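Planning stack regrasps thin and soft objects repeatedly on a two-finger gripper

Posted by varthorpe_lab on February 29, 2020
341 views | 2 answers | 33 followers

Our group maintains a tabletop manipulation cell in which toy food and kitchenware are moved among plates, mugs and small appliances. Motion planning is handled by Trinness, and grasp candidates are supplied by a detector trained in house. The training set holds 1,646 labeled grasps.

Two difficulties have persisted since August. First, the planner frequently discards a valid grasp on a small item and requests a new one when the wrist is already close to the table. Second, objects that lie inside or beside other objects, such as a mug, receive low scores from overhead views and acceptable scores from the wrist view. The two estimates disagree by more than the threshold we have set, and the task executive then returns to its home pose.

We have recalibrated the wrist camera to the arm and confirmed that the timestamps share one clock. We would be grateful for advice on whether the fault is more likely to lie in perception or in the replanning logic. Views of the cell are attached. 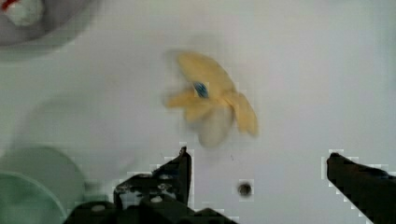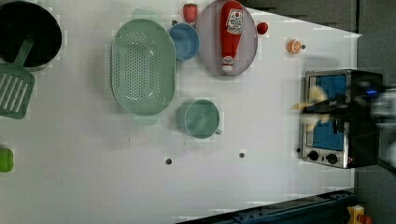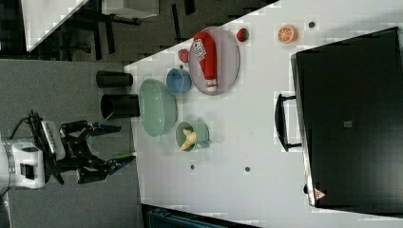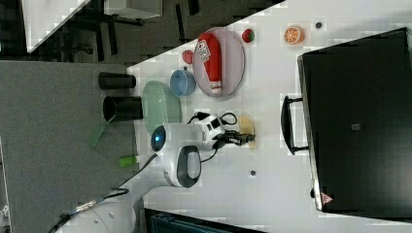 Attached views: the first from the wrist camera, the other three showing the tabletop from higher up.

Comments (2) | Share (2)

Posted by warken_support

The behavior described is consistent with a replanning trigger that does not take camera motion into account. In the first view the yellow object is heavily blurred and its outline appears doubled. A detector given such an input will commonly report a shifted center, and a planner that accepts every update will treat the shift as a change in the world.

The following measures are recommended.

1. Suspend pose updates while the wrist speed exceeds a set limit. The limit should be found by experiment on your own cell.
2. Store the last pose obtained at rest, and require agreement between two consecutive updates before a grasp is withdrawn.
3. Shorten the exposure time if the lighting permits. The white surface will tolerate a modest reduction.
4. Record the reason code for each rejected grasp. Without it, a collision rejection and a low score cannot be told apart in the log.

With respect to flat items, the disc near the fingertips in the fourth view should be examined separately. Planners commonly apply a safety margin above the support surface, and a thin object may fall entirely within that margin. Every candidate is then refused, whatever its score. The margin may be reduced for the fingertips alone, provided that a force limit is active during the final descent.

The disagreement between views should not be resolved by raising the threshold. For the banana-like piece inside the mug in the third view, the mug wall is a real obstacle, and the two cameras will observe different portions of the object. We suggest that the overhead estimate be used to choose the approach direction, and that the wrist estimate be used for the final position once the arm has stopped.

Helpful: 33

Posted by varela_integration

We had the same problem and it was the table. The collision model had the surface slightly too high after the table was moved, so everything small was rejected. Measure the surface height again at several points before changing any software.

It is also advisable to check that the appliance is in the planning scene at its present angle. Ours had been entered square to the table edge and was no longer so. We now refit the large items at the start of each session.

Helpful: 2

Posted by varthorpe_lab

Both replies are appreciated. The surface height in our model was found to be too high by a small amount, and correcting it has removed most of the rejections on thin items. The regrasping near the table remains. We will apply the speed limit and the two-update rule next and report the reason codes in this thread.

This site uses cookies to keep you signed in and to measure traffic. By continuing to use the site, you accept our cookie policy.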